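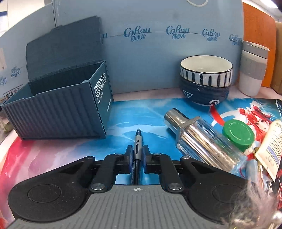 Heriberto Flores would like every desk in the Draltton library's study room to have its own box of pens by March, and he has told the branch he will keep asking until it happens.

The library began putting out lidded storage boxes last month, after students complained that the shared pen jar at the front counter was always bare by mid-afternoon. Among the styles on trial is a dark blue-grey box made to look like a shipping container, with ribbed sides and a lid that opens upward. One end carries the words "MOMENT OF INSPIRATION" in white capitals.

Local stationer Prundis has donated 300 pens to the trial, and Sesska is lending 20 illustrated desk mats. Pens are to go back in a box when a desk is vacated. The boxes will be refilled at 7 each morning before the doors open.

The library has set aside $200 for replacements – enough, it says, to last the term. A second study room at the Alvarado branch will get boxes if the first lot of pens holds out.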